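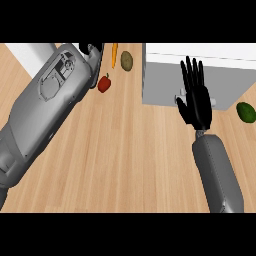
Warkidcombe beach report: wind and swell readings wrong
Status: Closed
Opened by: Leif Strand
Opened: July 2019
Kit: Flarus wind sensor on the lookout mast, Tornard display software

Problem as reported

The wind direction on the morning surf report does not match the beach. Today the page gave a light southerly, so offshore and clean. I walked down to check and it was blowing onshore from the north west, with white water the whole way out and a messy chest-high set coming through on the push of the tide. The speed looked believable. Only the direction was out.

Swell height is also wrong on the same page, but I don't know if the two are connected. It shows 7 ft when the biggest waves at low water were waist high at best.

First checks

Restarted the display software. No change.
Logged out and in again on the office computer. No change.
Compared with the flag on the slipway. Flag says north west, page says south.
Looked at the forecast for the bay from the harbour side. It agrees with the flag.

Reply from Tornard support

Thanks for the details. Please send the raw direction from the sensor, which is under Settings, then Station, then Live values. Please also tell us whether the mast has been lowered or worked on since November, as that is the last time the north offset was saved.

Reply from Leif Strand

Raw direction is steady between south and south south east while the flag is still north west. The mast was lowered in the spring to replace a stay. Åberg did the work and put the sensor back on the same bracket. I wasn't there when it went up so I can't say which way round it was fitted.

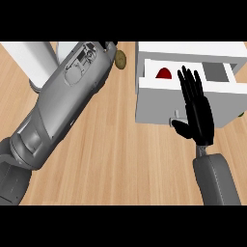
Went up to the lookout with a hand compass. There is a small notch on the sensor body that should point north, and it is pointing out to sea over the west end of the reef. The clamp is tight. I did not want to move it on my own in that wind so I left it alone.

Reply from Tornard support

That would explain the direction. You can correct it in the software for now, but we would prefer the sensor to be turned on its bracket, otherwise the error will come back if the settings are ever reset. Loosen the clamp, line the notch up with true north and set the offset to zero.

For the swell, please check the units. The station sends height in metres and the page can show either.

Reply from Leif Strand

Units were set to feet on the page and feet on the station, so a reading in metres was being labelled as feet somewhere and then multiplied again. Set the station to metres, left the page on feet. It now reads 2 ft, which is what is out there.

Sensor turned the next morning once the wind had dropped. Offset set to zero and saved. Flag and page both gave west north west, then both went round to west after lunch when the cloud cleared.

One more thing. The gust figure froze at 33 mph while I was changing the settings and stayed there after the wind had gone light.

Reply from Tornard support

The page keeps the highest gust until the daily reset at 2000. If it is still showing tomorrow, clear the stored values from the Station menu.

Reply from Leif Strand

It cleared by itself overnight. Left everything running for 4 days and checked it against the flag morning and evening. Direction has been right each time, including a spell of proper offshore easterly at dawn with clean lines on the sandbar. Swell is close enough to what I see from the steps.

I have painted a mark on the bracket to show where the notch goes. The old reports from the spring onwards still have the wrong direction in them. I'm leaving those as they are, with a note at the top of the archive page.

Happy for this to be closed.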